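Second week of the robotics club build and I am writing this at the kitchen counter with my coat still on. So, fragments. Sorry.

Quick recap for anyone who skipped the last post. Ondstead is the student club, I'm one of the older ones now (how), and this term's project is called Mikuš. Mikuš is a tidying robot. Or it will be. Right now Mikuš is a folder of recordings and a lot of opinions about trays.

The task for the Groltuton round is bathroom stuff. Get the small things off the counter and into a tray, put the tray where it goes, don't knock over the bottles. That's it, that's the whole rule sheet more or less, and it sounded so easy in September that we almost picked something else. I voted for something else. I wanted laundry. Laundry would have been worse, ok, I admit it now.

The way we're doing it is 2 hand-held grippers, one per hand, and you just do the chore yourself while they record. Over and over. No arm yet, the arm comes later when there's enough to train on. We said 400 good demos before anybody is allowed to even talk about training. Good meaning nobody laughed, dropped a thing, or said "wait wait wait" halfway. You would be surprised how many are lost to "wait wait wait".

Things I learned this week, in no order.

Your thumbs hurt. Not your hands, your thumbs. I had a lab report to type after and I was hitting the space bar with my pinky.

Slow is bad. Everyone starts out slow because they think slow is careful, and then you play it back and the motion is all little stops, like somebody looking for their keys. Go at normal speed. Pretend you have a bus to catch (I usually do).

Trays are two-handed. We argued over this for most of a meeting. One side said grab an edge with one hand, drag it, done. Other side said lift it with both so it doesn't tip and dump everything. I was a dragger. Then we did a bunch of each and the dragging ones were ugly, the tray would swing and pull whatever was next to it along for the ride. So I switched sides, publicly, with dignity.

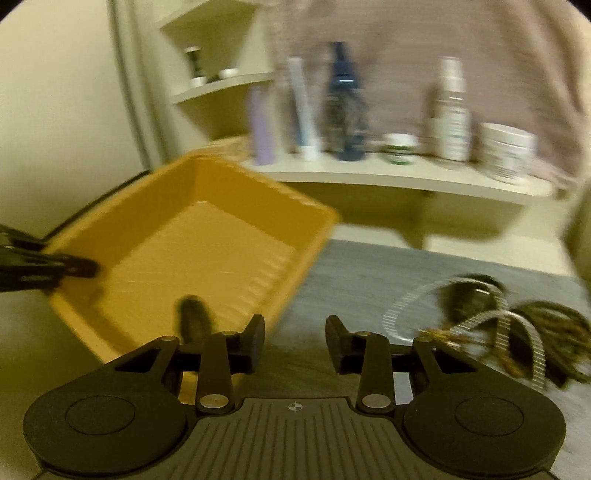 Anyway the bendy stuff is the real problem. Bottles are fine. A bottle is a bottle, you close on it and it's there. But anything coiled or stretchy changes shape the second you touch it, and half the time you pick up one and get its friend too. Do we count that as a good demo? We do not have a rule. We need a rule before next meeting, somebody please write the rule, I'm not doing it, I did the last one.

My own numbers are bad. One evening I did 5 keepers in a row and felt like a genius and then had 2 whole batches tossed becuase I'd skipped the calibration step at the start. Skipped it. It's on a sticky note. The sticky note is on the laptop. I wrote the sticky note.

So if you're on the team and reading this: calibrate first, every time, also after a snack break, also if someone borrowed the grippers "for a second".

The Teltlow people came by around 7 to see how we're getting on. They're the other club in our bracket, and nice, annoyingly so. They're doing kitchen drawers. They've got way more recorded than us but they only ever start with everything in the same place, neat rows, same order. We shuffle between every run. It's slower and I complain about it constantly but I think its the right call, judges move stuff. They always move stuff. Last year they turned the whole counter around on the day and one team just stood there.

What else. We changed the naming for the files again, check the doc. Charge the spare battery, it was dead when I got there and it'll be dead when you get there. If you're good at plotting I want a picture of where the hands go across all the runs, my guess is everyone favors the right side and we're teaching Mikuš to be lazy about the left. Could be wrong. Would like to be wrong, it'd mean not redoing a whole batch.

A couple of you asked in the comments if you need to know code to join. No. There's code, there's people who want to do the code, you have to sort of pry them off it. What we need is hands. Come for an hour, do your runs, eat the pretzels, go home. First years especially, you all have better thumbs.

Next up is lids. Taking them off, putting them on. I have a bad feeling about lids.

Ok the pasta's boiling over, bye

Recent posts
Mikuš has a name and no arm
Why I voted for laundry
Groltuton rules, the short version
Packing list for competition day
Soldering with a cold, do not recommend
Things the Ondstead closet has eaten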